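Sorting the Drawer: what I did for my Losten module

So, my project was meant to be about packaging, and it ended up being about socks and string (sorry!). The idea came from my own chest of drawers, where everything small sinks to the bottom and stays there until the end of term.

The budget was tiny, so I went for cardboard. I measured the drawer, drew up a grid in Dixit and cut the dividers from an old Jerkholm box — it took 30 minutes once I'd stopped cutting them too short. The first version collapsed. The second had deeper notches and held up fine, though the front edge went a bit fuzzy where my knife was blunt.

For testing I tried mixing soft things with scratchy ones. White cloths are easy, you just fold or roll them and they more or less stay put. Tan stringy bits are much fussier, they spring open and catch on the card.

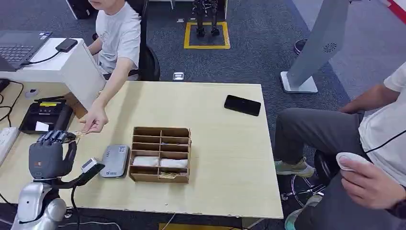 I also found that sitting down to fill it is slower than standing, at least for me, and that a big table helps loads. Next time I'd make the slots 20 mm wider and tape the front edge before starting. I'd like to try it in the Ganthorpe kitchen too, for tea towels — that drawer is a disgrace.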